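Subject: Re: [paperswap] packing booklets in a day bag

Somebody wrote:
> Mine always come out with bent corners. How are you all carrying
> yours to the March swap? I have 23 to bring and one backpack.

I've gone back to my old bright yellow-green bag, the one with the mustard lining (I love that lining, you can find anything against it!). Thin things go in standing up, cards in front, booklets behind, and I leave the zipper open until the very end so nothing gets caught in the teeth. 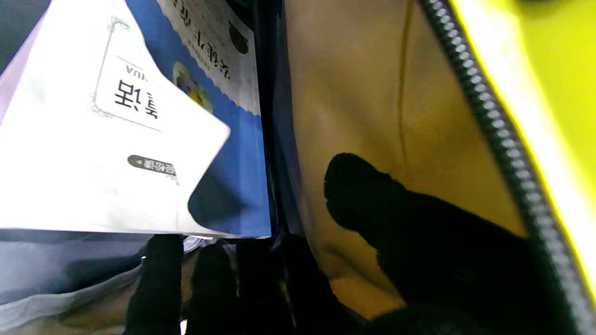

White card and blue booklet in the bag, mustard side.

The Gimimness list says to put everything in plastic sleeves first, but I tried that on the trip to Wostutitz and they slid around like fish. A plain sheet of cardboard at the back did more good, and it weighs next to nothing. The big soft covers are the ones I fuss over. They want to curl the second you pick them up by one side, so I try to get a hand under the whole thing – easier said than done with a full bag.
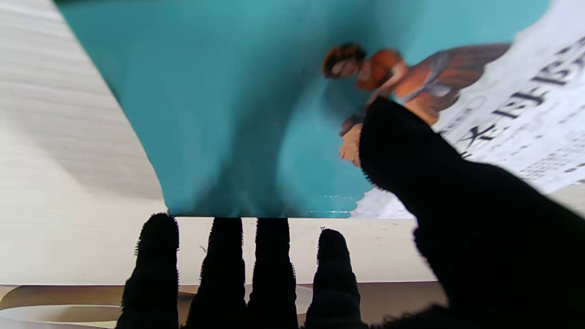 Can I roll the larger ones if they won't fit flat?
I'd leave them home before I'd roll them, the spine never quite forgives you.

Oh, and if you're coming by way of Fleltisano, the swap tables are in room 435 this time, doors at 9. I'll have a spare piece of cardboard or two if anybody needs one.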